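Explore > Around the House > Why Do Dried Flowers Last?

Why Do Dried Flowers Last?

Put a fresh rose in a vase and forget about it. Within a week or two it droops, goes brown and starts to smell like a pond. Dry the same rose properly and it can sit on a shelf for years, doing nothing at all, very well.

The secret is water. A living flower is mostly water, and so are the tiny molds and bacteria that would love to eat it. Take the water away and they can't get to work.

Drying is easy, if you can stand waiting. Tie a small bunch with string, hang it upside down somewhere dark and airy, and leave it alone for a few weeks. Upside down, the heavy heads can't flop over while the stems stiffen.

Then comes the vase. Don't add water - you just spent weeks getting rid of it. A tall vase suits long stems. A short one with a narrow neck holds only a few, so don't shove.

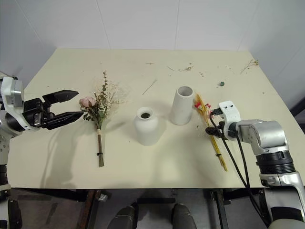
Dry stems snap and dry leaves crumble, so pick up your bunch low down, where it's tied. Bits will fall off anyway. Grown-ups call this "shedding" and hand you the dustpan.

Contact Grikthorpe | © 2018 Grikthorpe | Back to top

More to read:
Why Do Onions Make You Cry?
Where Does Dust Come From?
What Is a Vase Made Of?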